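Karby Town Hall fire: your questions, and the answers so far

Updated Wed 17 June

We have put together the questions readers send us most often. Where the council has given an answer, we say so. Where we think the answer is thin, we say that too.

When will the town hall reopen?

The council says August. It said the same of the main staircase last year, and that took until winter. Only the ground floor is included in the promise, and the wording is "partial public access", which could mean a counter and a queue.

What caused the fire?

We don't know. The council's first statement blamed "an electrical fault" before the investigators had been let into the upper floor. That phrase has since been dropped from its website without a word of explanation. Until the report is published we would treat any cause you hear as a guess.

Was anyone hurt?

No injuries have been reported. The building was closed for the night.

Are the planning records safe?

Mostly, according to the council. It says roughly 200 boxes were moved out and that "the great majority" are in good order. We asked how many are not. We have asked three times now — the reply each time was that an inventory is under way.

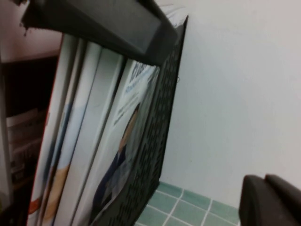 If you have a planning matter in progress, ask for written confirmation that your file has been found. A phone call saying it should be fine is no use to you later.

Where do councillors meet now?

In the old school on Phillips Road. The public seating is limited to eight chairs, which seems very few for a meeting that is supposed to be open. You can ask for a seat in advance, but we have had complaints that requests go unanswered.

Who is doing the repairs?

A firm called Tomotum has the contract for making the building safe. Goserine is handling the roof. Neither contract went out to open tender, on the grounds of urgency. That may be fair for the first week or two. It is harder to accept for work lasting six months.

Will council tax go up to pay for it?

The council says insurance will cover "the bulk of the costs". It has not said what the policy excludes, or how large the excess is. We have asked to see the policy and been told it is commercially sensitive.

Can I still vote at the town hall?

No. Voters who used it will get a new card with a different polling place. If yours hasn't come seven days before the vote, ring the elections office.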